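Inside the Trinus: a talk with the ball's designer
December 21, 1999

Trarero has made match footballs at its Prollcombe works for long enough to have a settled view of what a football is. The Trinus, which goes to league clubs next July, departs from that view in the number of panels, the way they are joined and the shape of the bladder. We spoke to the engineer in charge of the project, who under company rules is quoted by job only.

The starting point was water. A stitched ball takes it in through the needle holes, and a ball that has taken in water is heavier in the second half than in the first. "Everyone who has played in winter knows this," the engineer said. "The laws of the game set a weight at the start of the match. They say very little about what the ball weighs an hour later. We wanted a ball that would pass the same check at both ends."

The Trinus is therefore bonded. The panels are cut with a small step along each edge, laid over a fabric carcass and closed under heat in a two-part mould. No thread passes through the outer skin. The adhesive is a polyurethane type, and most of the development time went into its curing cycle.

"If you cure too fast the seam is hard, and the player feels a ridge. Too slow and the panel creeps. We went through 13 versions of the cycle before the seam was the same all the way round. Version nine was very good on every ball except those made on a Monday, and that was the mould starting from cold."
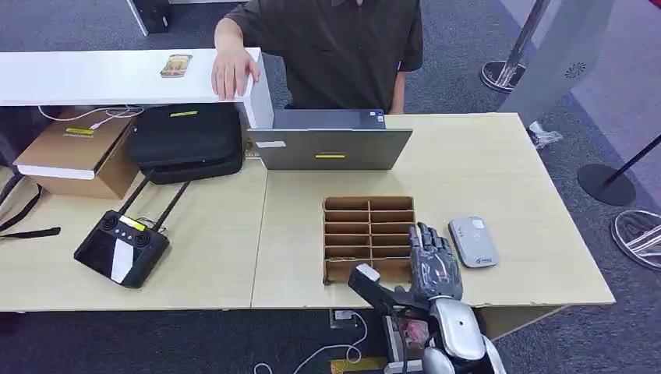

Panels and flight

The usual 32-panel layout gives a great length of seam, spread fairly evenly over the surface. Fewer panels mean less seam, and the risk is a ball that is too smooth. Air leaves a smooth ball early and unevenly, and at low spin the path begins to wander. Goalkeepers object to this before anyone else does.

The engineer does not accept that panel count alone decides the matter. "People count panels as it is easy to do. What the air sees is total seam length, seam depth and the texture between seams. You can have few panels and a deep seam and be back where you started. We fixed the depth first and then chose the layout to suit it."

Texture was settled with Phí, a small coatings firm that had previously worked on grips for rowing oars. Its contribution is a fine pebble pressed into the skin while the skin is still warm. Two grades were tried. The coarser one flew better but held mud, and the clubs rejected it within a week.

Kicking tests were done with a pendulum rig indoors and then with players outdoors. The rig gives the same strike every time, and the engineer trusts it for comparing one ball with another. He trusts it less for anything else. "A rig has no opinion. A left back has several. We had 10 players for the outdoor work and they were not told which ball was which. They could still tell the bonded ball by the sound."

The sound is lower and shorter than that of a stitched ball. A thin foam layer under the skin has since been changed to bring it closer to what players expect.
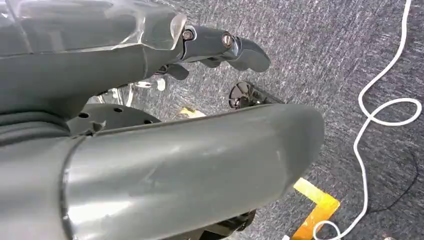 Inside the Prollcombe building.

The bladder was the last part to be settled. Latex gives the better rebound but loses air in days. Butyl holds air for weeks and feels dead if it is at all too thick. Trarero has stayed with butyl and reduced the wall, with a wing on either side of the valve to balance its weight.

"A valve is a lump on one side of a sphere. Spin the ball on a bath of water and it will always settle the same way up. You can't remove the lump, so you put mass opposite and check it. Our limit is tighter than the one we used on the old ball, and we reject more than I would like." 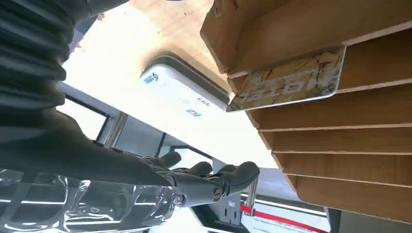

Wear and repair

A stitched ball can be opened, given a new bladder and closed again. The Trinus cannot. Smaller clubs raised this at once, some of them having kept match balls going for several seasons as training balls.

"That is a fair complaint and I have no answer to it. If the bladder goes, the ball is finished. What I can say is that the seams last. We ran 30 balls on the abrasion drum, and at the end the printing had gone but the bonds had held."

Pressure matters more than before. The ball is meant to be used in the upper half of the permitted range, and below that the pebble has less effect. The engineer would like referees to carry a proper gauge and stop using their thumbs.

A training version with a thicker skin will follow. It uses the same carcass and mould. A futsal ball has been discussed, but the low bounce needs a filled bladder, and the present mould is the wrong size.

Asked what he would change, he went back to the curing cycle. "It takes 10 minutes for each ball. I would like it to take six. The adhesive doesn't agree with me yet."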